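4.2 Cell Setup and Finger Maintenance

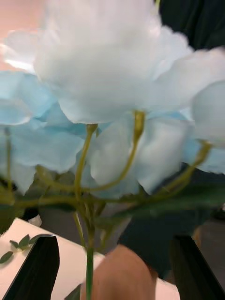 The Feltcombe cell runs a single arm with a two-finger parallel gripper and a small camera fixed at the wrist. Stems are handed over by a person standing at the table, and the fingers close on the main stem below the point where the branches split. Artificial flowers were used in all 1314 handovers.

Figure 3. Wrist camera view during a handover. The stem stands between the two fingers, with the hand close to it.

Thin stems are sensitive to finger alignment. An offset of 2 mm between the tips was enough to twist the stem on closing, which swung the blooms across the camera view and spoiled the pose estimate. We therefore checked tip alignment with a feeler gauge at the start of each session and again after every 15 grasps — a shorter interval than the Cornow protocol asks for. Finger pads were wiped at the same stops and replaced when the edge showed wear; 5 pairs were used in total.

The camera bracket was retightened in November after drift appeared in the hand-eye calibration. Trials recorded before that date are reported separately in Section 5.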